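Film & TV | Behind the Screen

4 min read

I have a confession. I liked the comic book movie Prullau fine when I saw it in January, and then I spent the next three weeks looking at the stuff that didn't make it into Prullau, and now I'm a bit obsessed with a film that doesn't exist.

It started with the art book. Bralel, the studio's design shop, put out a fat hardcover of concept paintings, and I bought it mostly because the cover was pretty (I am exactly that easy). I figured I'd flip through it once and put it on the shelf with the others. Instead I was up until 2 a.m. with a mug of cold tea and a pile of sticky notes.

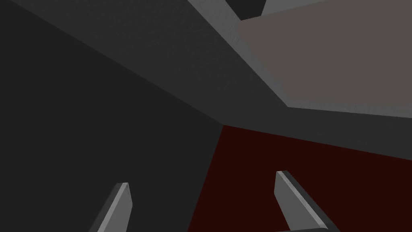
FEATURES

The thing that got me was Fimitz. In the movie he's the wisecracking smuggler with the blue coat, on screen for maybe ten minutes, gone before the big fight. In the early paintings he's the villain! He has a crown and a throne made of ship parts, plus a whole court of moth people hanging around behind him looking bored. There are 178 drawings of him in the book, and I'd say the coat turns up in the last dozen.

I love this kind of thing. You can sort of watch the artists talk themselves out of an idea. The crown gets smaller. The throne becomes a chair, then a bar stool. One moth person survives all the way to the final cut, if you know where to look in the cantina (she's behind the drummer, you're welcome).

Then there's Jugah, the moon where everything blows up in the last act. On screen it's gray rock and a lot of smoke, and I remember thinking it looked like every other moon in every other space movie. The first version was a flooded city with canals and laundry lines, and people selling soup from boats. I would have watched two hours of just that. I'd still watch it, if anyone over there is reading.

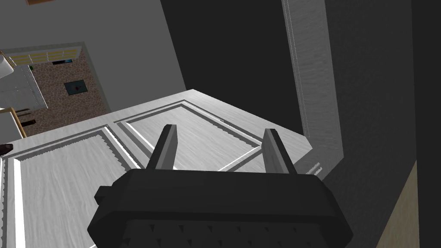

Computer-rendered view with a gripper and a white paneled door.

My favorite page is a plain pencil sketch near the back, dated in the story's own calendar to the year 2483. The whole crew is asleep on the floor of the ship, piled up like puppies. It has no explosions and no logo, and as far as I can tell it was never meant for any scene at all. Somebody just wanted to draw them resting.

Do I think the villain version would have been a better movie? Probably not. The smuggler gets all the best jokes, and I'm told the toys are selling great. But there are supposed to be 4 of these movies, and throne rooms have a way of coming back once a studio has paid for the paintings. I've got my sticky note on page one of that chapter, ready to go.

Tagged: concept art, comic book movies, art books

Contact us | Copyright, all rights reserved | Back to top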